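Re: Edness hall – stage power and load-in for the January family show 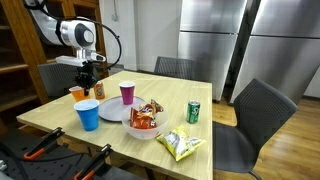

Jhosep Muñoz
Production Manager, Komascombe Touring

Roya Kermani wrote:
> Can you confirm the stage power at Edness before I send the
> plot out? The Merkness sheet lists two 50 A feeds. Also, do
> the kids' wristbands get us into the balcony or only the floor?

Roya,

Edness has one 50 A feed, upstage left. The second outlet on the old drawing is dead and should come off the plot. Audio goes on the house circuits, four at 15 A, and the lighting rack takes the feed. Total draw at Merkness peaked at 2750 W with the bubble machines running, so there is room.

Wristbands are floor only. The balcony is ticketed separately through Catacutan.

Cable run from the feed to dimmer position is 69 feet. Please pack the long one – the short one did not reach last year and we had to move the rack into the wing, where it blocked the puppet entrance.

Still open: the click track for the second singalong is at the old tempo. I need the new file before load-in.

Doors for crew at 7:15 a.m.

Jhosep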